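Home | Guides | Field Gear | Downloads | Contact

Walix Lake Logger: Set-Up Guide, Section 4 – Preparing and Deploying a Mooring
Posted 18 February 2018 by Sneha Goel

Before you start this section, the logger should have new batteries and current firmware (Section 2), and its clock should be set to UTC (Section 3). The steps below cover one temperature and conductivity string on a single anchor, in fresh water up to 62 meters deep. For deeper sites, use the two-line arrangement in Section 6.

4.1 Bench check

1. Connect the logger to the laptop with the Maltard cable and open the Jokar software.
2. Select Instrument, then Status. Write the serial number and the free memory on the deployment sheet.
3. Set the sampling interval to 300 seconds. Shorter intervals are possible but will fill the memory before a September recovery.
4. Rinse the conductivity cell three times with deionized water and let it drain.
5. Place the cell in the check solution and wait for the reading to settle. Stir gently to release any bubbles from the cell.
6. Compare the reading with the value on the bottle label. If they differ by more than 2 percent, rinse and repeat with fresh solution.
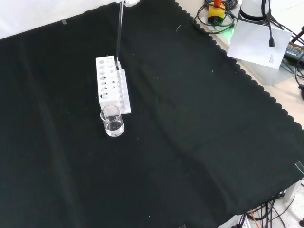
7. If the second reading is also out of range, do not adjust the cell constant by hand. Set the logger aside and use the spare.
8. Disconnect the cable and fit the dummy plug. Put a thin film of silicone grease on the plug first, and wipe off any extra.

Note: Check solution is good for one day after the bottle has been opened. Write the time of opening on the cap.

Caution: Never clean the cell with a brush or a cotton swab. The coating on the electrodes is soft and scratches will shift the readings for good.

4.2 Building the string

1. Lay the line out straight on the dock or in a hallway. Measure from the anchor end, with the line under light tension.
2. Mark each sensor depth with colored tape. Use the depth from the latest survey sheet, corrected for the lake level that morning.
3. Fasten each sensor to the line with two cable ties and a wrap of electrical tape. The sensor tip points down.
4. Attach the Yadav subsurface float at the top of the line with a stainless shackle. Mouse the shackle pin with wire or a cable tie.
5. Attach the anchor last, at the boat.

Note: The top float must sit at least three meters below the surface. Sailboat keels and winter ice are both a problem above that.

How often does the line need to be replaced?

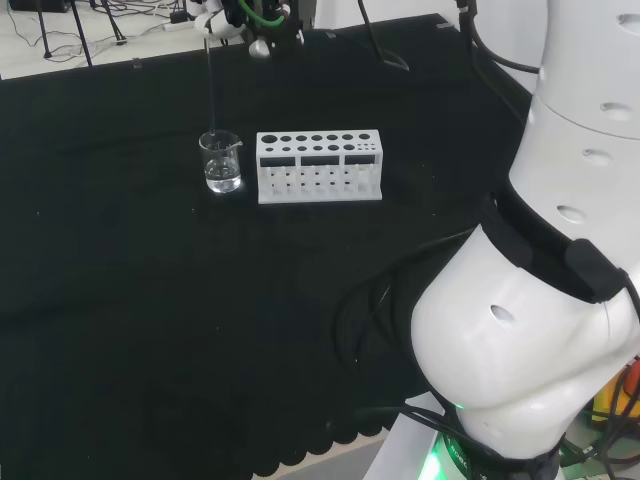
Can I reuse a line from last season?
A line can be used for a second season if it has no cuts, flat spots or stiff sections, and the splices at both ends are still tight. After two seasons it should be replaced whatever it looks like, and the start date should be written on a tag at the float end.

4.3 Deployment

1. Start the logger at least one hour before leaving the dock. The indicator light blinks twice every 10 seconds when it is recording.
2. Motor to the site and hold the bow into the wind. Record the position and the sounder depth.
3. Lower the float first and let the line stream away from the boat, one sensor at a time.
4. When all of the line is out, lower the anchor on the slip rope. Do not throw it.
5. When the anchor touches bottom, record the time and position again, then release one end of the slip rope and pull it back on board.

Caution: Keep feet and loose clothing clear of the line. One person handles the line and one person drives – no one does both.

6. Run a slow pass over the site with the sounder. The float should show as a clear mark at the planned depth. On our last deployment it read a meter high, which we traced to a stretched tape measure.
7. Copy the deployment sheet the same day. Logger 953 has a slow clock, so note its offset on the sheet as well.

Recovery and data download are covered in Section 5.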